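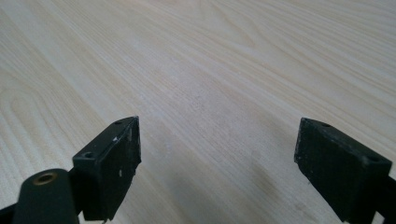 Wood grain on a light tabletop.

Latcombe Bets on Bar Soap, With Few Numbers to Show for It

Latcombe plans to take liquid soap out of 16 public buildings starting in March and put bar soap in its place, a change the town says will cut plastic waste and save money. How much money, it has not said.

The bars would come from Rizk, a soap maker based in Ornmont, under a contract that runs through next winter. The town's two-page summary says each bar "replaces up to 10 bottles" of liquid soap. It does not give the size of the bottle or explain how the figure was reached. A request for the test results brought back a copy of the same summary.

The town did run a trial. Last fall, bars were set out at the Memwood branch library, and the summary calls the response "very positive." That rests on 100 comment cards, which were left by the front desk and could be filled out by anyone, including people who never went near a sink. The cards asked whether visitors supported less plastic. They did not ask whether anyone had used the soap. 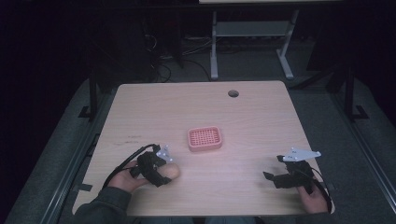
There is also the matter of the old dispensers. Latcombe bought new ones only two years ago, and they are still bolted to the walls. The summary lists no cost for taking them down or patching the tile, and it says nothing about who will rinse out the soap dishes at the end of the day. A bar that sits in a puddle goes soft fast, as anyone who shares a bathroom knows, and a soft bar doesn't last as long as a dry one.

Rizk says its bars are harder than the kind sold in stores and hold up well in busy restrooms. It would not name another town that uses them.

The health question may be smaller than some residents fear. Rinsing well does most of the work with either kind of soap. But people have to be willing to pick up the bar in the first place — and if they walk out without washing, the savings won't mean much. The Memwood trial didn't track that either.

The first order is for 2000 bars. Town staff say they will review the program after it has been running for a while, though the summary sets no date and doesn't say what result would count as a failure.

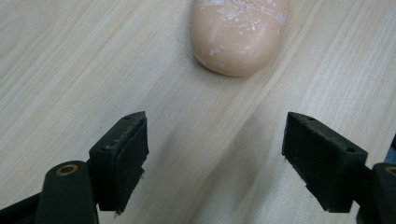 One reader wrote in to say that the old dispensers at Memwood were empty half the time anyway, so a bar of any kind would be a step up, but that the town should have tried one building through a full winter before signing for all of them.

The contract is due for a final vote next month. The summary can be picked up at the town office until 4 p.m.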